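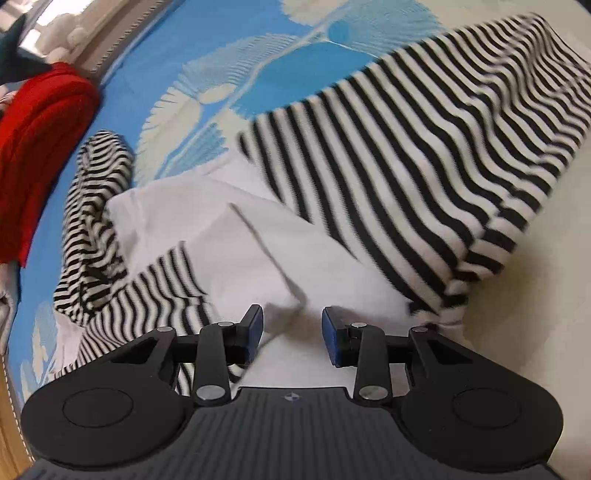 Ruben Geerts wants to know why the picker keeps choosing the stripes when the thing right under the jaws is plain white. Fair question, and it's the one the whole repo is about, so it goes first. Short answer: edge score. Stripes look like edges. Long answer is under Known problems.

Stiltidine
grasp point proposals for piles of clothes, wrist camera only

Status: works, moving fast, API will break. Last touched 06/11/2025.

What it does
Takes one wide-angle view from the gripper, gives back a ranked list of grasp points (pixel + approach angle + jaw opening). No depth. No arm model either, you bring your own controller. Ours is Hutsuliak, separate repo, don't ask for it in issues here.

What it doesn't do
Folding. Sorting. Telling you which garment a sleeve belongs to. It only proposes a place to close the jaws, that's all.

Install
Python 3.10 or newer. Clone, make a venv, pip install -e . and then run stilt-check. If stilt-check complains about the lens file see Calibration below. GPU is nice to have, CPU is fine for playback.

Quick start
stilt-propose --input clip.mp4 --lens wide.yaml --top 8
Writes one JSON per processed image next to the clip. Add --draw if you want overlays. Overlays are slow, leave them off for batch runs.

Calibration
Do NOT skip. The lens bends everything near the borders, straight stripes come out as arcs and the fold detector thinks an arc is a fold. Run stilt-lens with the printed board, save the yaml, pass it every time. There is a default yaml in the package. It's for our lens. It will load without a warning on yours and give you garbage (fix planned).

Gripper mask
The fingers and body are in view all the time so they get masked out before scoring. Mask is a PNG, same size as the input. Watch the triangular cutouts in the brackets: cloth shows through them. Old masks filled them solid, new ones leave them open, and open is worse for some reason?? Stay on solid for now (mask_v2.png). The blue faces on the jaw pads are handy, we track them by color to get the opening. Blue bedsheets break that. Set jaw_track: pose in the config if your background is anywhere near the same blue.

Data
700 clips, hand-held gripper, beds mostly, some floor and sofa. Split 600 train, 60 val, rest is test. Split is by room and not by clip, so keep it that way if you add stuff or the numbers mean nothing.
Labels: one polygon per visible garment piece, one accepted grasp region, free text note. Pieces of the same garment get separate polygons when something lies across them. We tried linking them, labelers disagreed too much, dropped it.
Storage is Fellenent bucket, read only key in the usual place. Zendex export works but loses the notes field.

Known problems
- Stripes. Every black/white boundary scores like a cloth edge, so a striped shirt beats a plain one next to it even when the plain one has a perfectly good ridge right between the fingers. Turning edge_weight down to 0.3 helps, then thin knits get missed.
- White on cream. Opposite problem. Hardly any contrast, the border between cloth and bedding gets lost and we propose points on the bedding. Pulling the sheet is a very funny failure the first time.
- Printed sheets. Big floral prints get detected as small garments. There's a background filter, needs a clean view of the bed first, which you often don't have.
- Motion blur. Blur along the stripes is ok, across them is not. Blur check looks at the whole image so sharp jaw pads can hide a smeared pile. Should crop to the cloth only, TODO.
- Ribbed knits ok in general, angle can be off by a quarter turn.

Config bits you will actualy need
edge_weight 0.5 default
min_ridge_px 14, raise it for close views
jaw_track color or pose
bg_filter off by default
reject_blur on, see above

Changes
- rewrote the ranker, old scores not comparable with anything before April
- --top now applies after the mask, was before, sorry
- lens yaml path can be relative
- removed the stripe suppressor, it suppressed sleeves too

Contributing
Small PRs. Run the tests. If you change scoring put val numbers before and after in the PR text, same seed. New clips go thru the upload script, not by hand, the script checks the lens id.

License: code MIT, clips research use only, see LICENSE-DATA.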